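How to Check a Clear Aligner Plan Before You Approve It

By Zawadi Wanyama
Updated 08/03/2020

Planning software makes every case look finished. You press play, the teeth glide into a perfect arch, and the patient in the chair says "wow." I have been approving these plans long enough to distrust the animation. What follows is how I go through one, using Steka, though the menus in Grarnonard are close enough that you can follow along.

Step 1. Start with the photos and leave the software closed

Write down what you want to change before you see what the technician proposes. Two or three lines will do: crowding, overbite, midline. If you open the plan first you will end up agreeing with it. I did this for years and called it reviewing.
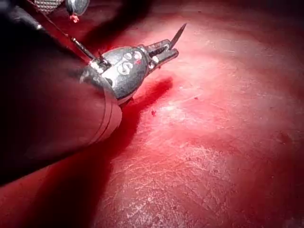
Step 2. Look at the last stage, then go backward

Run the plan in reverse. Teeth that take an odd route are easier to spot this way. Watch the lower canines and the upper laterals. If a lateral has to rotate and extrude in the same few stages, ask for those movements to be split up. The plastic doesn't grip that tooth nearly as well as the brochure suggests.

Step 3. Read the movement table

It's usually hidden behind a tab. Turn it on and leave it on. Some programs flag hard movements in yellow or black, but the flag only tells you what the company thinks is hard. Yuto Takeda, who taught me most of this, covers the flags with a sticky note and makes his own list first.

Step 4. Question every attachment

Technicians add them by habit. For each one, name the movement it is there to help. If you can't, send it back with a comment. Be just as hard on missing ones.

Step 5. Check the space

Add up the enamel reduction contact by contact and see when it is scheduled. Reduction planned before the contacts are aligned is miserable to do and easy to do badly. Ask for it later, or ask why.
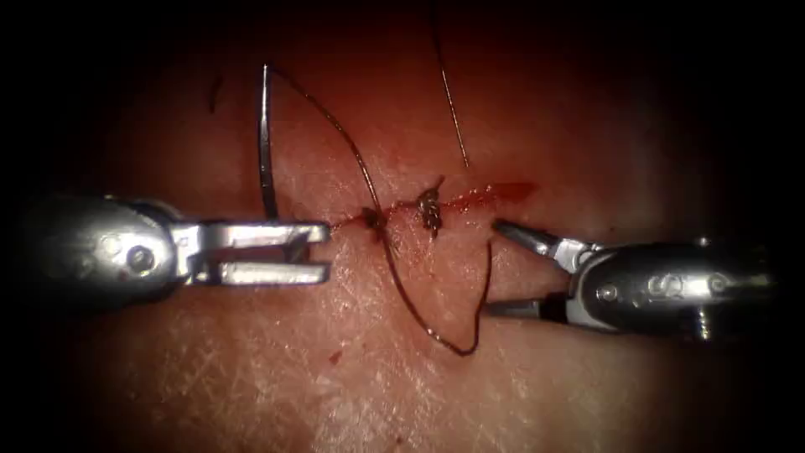

Step 6. Be suspicious of the bite

The software will happily show heavy contacts that no jaw would put up with. Compare the first stage with the patient's real bite. If they don't match, nothing after that is worth reading. Rescan.

Step 7. Write comments a stranger can follow

"Improve lower anteriors" gets you a different guess. "Hold 43 until 42 has space, then rotate" gets you what you asked for. Expect 2 rounds of changes on an ordinary case. When a plan comes back perfect the first time, I go through it again.

Step 8. Tell the patient about refinements now

Do it before they pay. A forecast end date is a sales figure until the teeth agree with it.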